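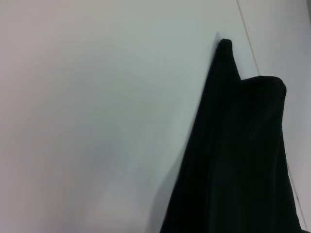
black fabric on the white surface, bunched and folded

agathe_j
Posted 05/02/2024
OK folks, I need folding help. I can do towels all day long, but anything black and floppy beats me. I get one corner up, the rest bunches, and I can't even see where the creases are going! How do you all do it?

Mulell
Shake it out hard first, then lay it down and smooth from the middle. Don't try to fix a bunch by tugging one corner, you'll just get another point sticking up.

tam.do
Disagree with Mulell. I always start at a corner. Pin it with one hand and sweep the other across. I folded 234 black napkins for my cousin's wedding in July and did every one that way.

Mulell
Napkins are square and starched, Tâm. Totally different animal.

tam.do
These weren't starched lol

hang_truong
White is a good color to fold on, at least you get a clear outline. I used to do mine on a navy bedspread (terrible idea). For the creases, put a lamp down low at one side and they show up way better.

agathe_j
Ooh, I have a desk lamp! Trying that tonight. Still not sure about corner vs middle though.

Mulell
Middle.

tam.do
Corner!!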